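OK so small thread about office kitchens. shared ones. I have worked in four buildings now and I have Opinions

1/ Mundgate, third floor. One fridge for 66 people. You know what that fridge was like. Somebody labeled a yogurt in February and it was still there when I left in the fall

2/ The lunch rush isn't noon, it's 12:25. Everyone "goes early to beat the line" and there's your line. Went at 1:40 for a whole year, had the place to myself. Recommend

3/ Bodell moved us into the new building, 500 desks, and put ONE sink on each floor. Gorgeous sink. Deep as a bathtub. Always full of mugs

4/ they sent a survey about it. 12 questions. Not one about the sink. I wrote about the sink in the box for "other"

5/ Fish. I don't mind fish. I'm sorry. People get so worked up about fish and then burn popcorn every single Sunday shift like that's fine

6/ Sponges though. Who is buying the sponge. How old is the sponge. At Inby the sponge was gray and I'm pretty sure it started out yelow

7/ Replies are asking about dish rules. Best one I ever saw was a shelf per team with your own plates on it. Your plates, your problem. Worked great til the teams got merged

8/ Second best: no rules, decent dishwasher, someone hits start at 4. whoever's closest. Don't make a rota, people fight about the rota

9/ The signs never work btw. "Your mother doesn't work here" has been taped over every sink in America since forever and look at the sinks

10/ Coffee is its own thread. Around 176 of you have already told me about pods and I'm muting that word

11/ anyway what I want in the next place is boring. Two microwaves, hooks for towels, a counter you can acutally put a plate down on. A window if they're feeling fancy

12/ ok meeting. send me your fridge stories, the worse the better

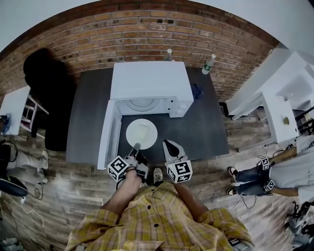 Photo: Sasaki

Plate and microwave. Back after lunch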